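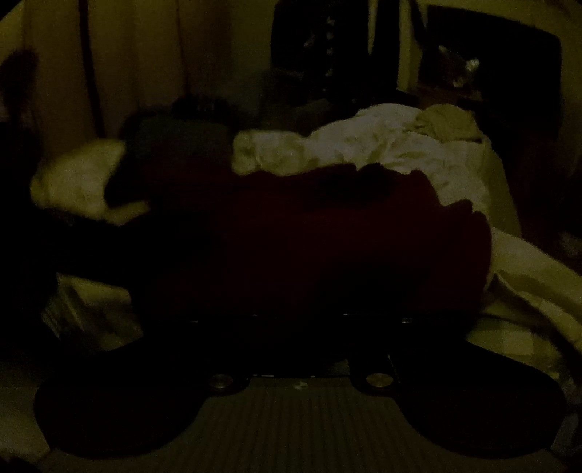 Le projet d'histoire orale de la station de poursuite d'Ekari entre dans sa deuxième moitié, et le présent rapport rend compte à la fondation Gutdale du travail fait depuis le dernier versement. Les entretiens avec les anciens opérateurs ont pris du retard au printemps, puis repris à un bon rythme. Plusieurs témoins sont âgés et nous reçoivent chez eux, ce qui impose des séances courtes et exclut la vidéo dans la plupart des cas. Nous enregistrons donc le son seul, comme le permettait déjà la convention. La qualité est bonne et les transcriptions se font sans difficulté particulière.

Temps de lecture : 4 min

Rapport d'avancement arrêté au 19/08/25

Rappel de l'objet

La station d'Ekari a assuré la réception de télémesure pour les fusées-sondes du programme Wudness, puis pour quelques petits satellites scientifiques. À sa fermeture, les papiers ont été répartis entre trois dépôts et une partie du matériel a été vendue. Le projet vise à réunir les témoignages du personnel technique, à dresser l'inventaire des archives restantes et à publier un volume accompagné d'un catalogue en ligne. L'histoire politique du programme n'entre pas dans le périmètre, sauf quand elle explique une décision technique.

Entretiens

La convention prévoyait 25 entretiens. Tous les témoins ont été contactés et la majorité a été entendue. Il reste à voir les anciens du service antennes, qui habitent loin les uns des autres, et deux mécaniciens du groupe électrogène dont l'accord est arrivé tardivement. Nous avons maintenant 60 heures d'enregistrement.

Les récits se recoupent bien sur l'organisation des quarts et sur les procédures de compte à rebours. Ils divergent sur la panne d'enregistreur qui a fait perdre les données du quatrième tir. Les opérateurs parlent d'un défaut d'alimentation, les gens de la maintenance d'une bande mal chargée. Le journal de quart correspondant n'a pas été retrouvé. Nous garderons les deux versions dans le volume, avec leurs sources.

Un témoin a demandé le retrait d'un passage concernant un ancien collègue. Le passage est conservé dans l'enregistrement d'origine, sous scellé, et supprimé de la transcription communicable.

Archives papier et bandes

Le premier dépôt est terminé. On y a décrit 400 pièces, surtout des plans de câblage, des carnets de réglage et de la correspondance avec les fournisseurs. Le deuxième est en cours. Le troisième reste fermé pour travaux et l'ouverture annoncée pour août n'a pas eu lieu - nous attendons une nouvelle date.

Les bandes magnétiques posent un autre problème. Il y en a 104, rangées dans leurs boîtes métalliques, avec des étiquettes souvent illisibles. Une partie présente un décollement de l'oxyde. Le prestataire propose un étuvage avant lecture, bande par bande, et demande qu'on établisse d'abord une liste de priorité. Nous l'avons fait à partir des numéros de tir, en plaçant devant les bandes des deux premières campagnes, dont aucune copie n'est connue.

Catalogue

La saisie se fait dans Moschos, comme prévu. Le modèle de notice a été simplifié en cours de route : le champ « liaison » faisait double emploi avec le champ « fréquence » et les saisisseurs les confondaient. Les notices déjà faites ont été reprises. L'export vers le site public fonctionne, mais les accents des anciens fichiers sont mal convertis et il faut encore les corriger à la main.

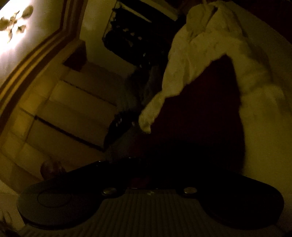 Budget

Les dépenses de déplacement dépassent la prévision, à cause des témoins du service antennes. Le poste reprographie est en revanche peu entamé, les deux premiers dépôts autorisant la prise de vue par le lecteur. Nous demandons à la fondation l'autorisation de virer le solde de la reprographie vers les déplacements. Le total ne change pas.

L'étuvage des bandes n'était pas au budget initial. Un devis est joint en annexe. Si la somme ne peut être accordée cette année, nous ferons traiter seulement la première tranche de la liste.

Difficultés et suites

Le principal retard vient du troisième dépôt. S'il reste fermé jusqu'à l'hiver, l'inventaire sera publié sans lui, avec une mention, et complété plus tard en ligne. Le plan du volume est arrêté et deux chapitres sont rédigés - celui sur la construction du site et celui sur les premières campagnes. Le chapitre sur la fermeture attend les derniers entretiens.

Prochaines étapes : fin des entretiens, lecture de la première tranche de bandes, relecture des transcriptions par les témoins, ouverture du catalogue en version d'essai. Les formulaires d'accord signés sont classés avec les enregistrements et peuvent être consultés sur demande.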